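The countertop dish rack is back, if you believe the catalogs. Gornico wants $72 for one, Nustari sells a wider version with slots for cutting boards, and both promise a calmer kitchen. I have my doubts. A rack gives dishes a place to stand, and in my experience they go on standing there until October.

What I wanted to know is what happens to the rest of the counter. Plates get stacked because stacking is easy. Glasses go upside down wherever there's a gap.
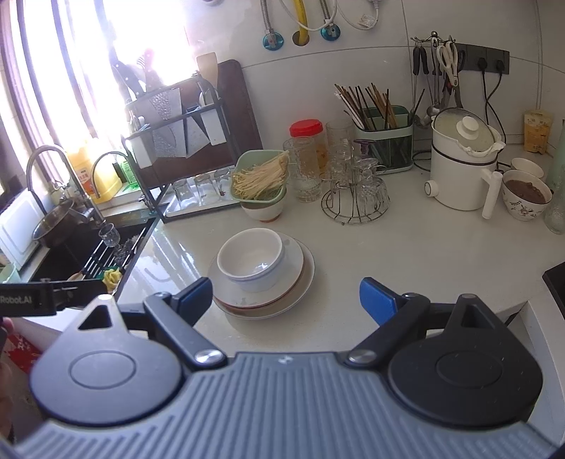
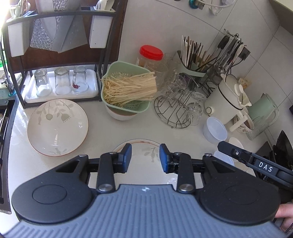 Netusbridge, the store that got me started on all this, lists 466 kitchen organizers on its site. I read through 16 of the product pages and not one mentioned putting the plates back in the cupboard — a free method, and the one my grandmother used.

Stüber's wire cup holder I'll grudgingly allow. It's small, it drains, and it can't hold enough to become a second cabinet. The big two-level racks are another matter. Measure your counter first, then measure it again with the cooker on it.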